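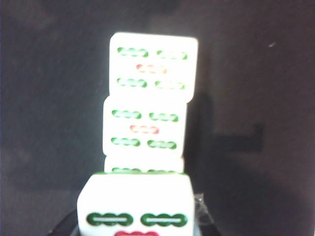 Item 2: wrist view, near tile at the gripper, column behind it.

Manipulation group, fortnightly meeting
Held in the upstairs room at Trustasville, Sunday, the only day the building's heating and the group's diaries agree.

Apologies were received from the simulation side, who sent a spreadsheet instead.

1. Minutes of the last meeting
Agreed, after the word "solved" in item 4 was changed to "improved". The Plerine people asked for it to be changed further, to "altered". This was noted and left.

2. Glare and the tile-reading method
The main item. The wrist picture was put up on the wall and left there for most of the meeting.

For those who missed the last round: the old method decides what a tile is by reading its whole face, then plans the grasp. Under the bench lamp the white faces blow out, the seam between two touching tiles all but vanishes, and the old method reports one very long tile with ten bars on it. No such tile exists in any set the group has bought.

The new method ignores the face to begin with. It looks for small steps in the outline, where one tile sits slightly out of line with the next, and for any strip of the green backing. Only once it has decided where each tile stops does it try to read the bars. The top two tiles in the picture were used to argue the point, the upper one sticking out a little to the right of the one under it. Everyone could find the notches once they had been told where to look, and it was suggested that this is also how the method works.

Results from the Ghauri trials, on columns of touching tiles:
Old method: 6 columns split correctly out of 14.
New method: 12 out of 14.
Both failures were columns laid so neatly that there was no step to find. The meeting considered the finding that the robot does better when people are untidy. It was agreed to word this differently in the paper.

A question was raised about partly hidden tiles. The third tile in the picture shows a white strip and the tops of two green bars. The method now answers "tile, value unknown", where the old one would have guessed with great confidence. One member felt that a system which says it doesn't know is a hard thing to put in an abstract. Another felt it was the best result of the year. Discussion continued past the point of usefulness.

Why not turn the lamp down? This was asked, as it is at every meeting. The lamp stays. The method is meant to cope with bad light, and the reviewers last time complained that ours was too good.

Action: rerun the neat columns with 2 lamp positions and report both, including the embarrassing one.
Action: add the "value unknown" cases to the results table as their own column.

3. Sanix controller
The update has been installed. The gripper now closes more slowly, and the log fills up more quickly. Grasp timings from before the update are not to be mixed with those from after it. The plot circulated on the mailing list mixes them, and will be withdrawn by whoever sent it.

4. Tile stock
One set is short of a five of bamboo. Searching under the bench produced a domino.
Action: check the Ghauri box before ordering anything.

5. Paper
Draft stands at 7 pages, of which the related work is 2 and the grievances against related work are rather more. Plerine will cut it. The section on outline steps needs a figure that a reader can follow without one of us standing beside it — first attempt due in October.

6. Any other business
The kettle was raised, again, and deferred, again.

Meeting closed at 4.40 pm. Next meeting same room, bring a jumper.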